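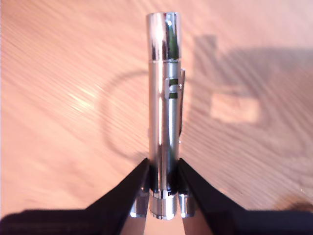 Last changed: July 7, 2022

Birnus Chores, data card

Grasp trials on small household and bench items, recorded at Warnitz. Maintainer: Trinh Đỗ.

Contents: 2104 trials, 326 with polished metal items such as slim cylinders with a pocket clip.
Grippers: two-finger, parallel.
Labels: grasp held, slipped, missed.

Known limits: glare and reflections degrade depth on shiny metal. Tidying a desk unattended is not yet supported. Sorting into trays needs a person present.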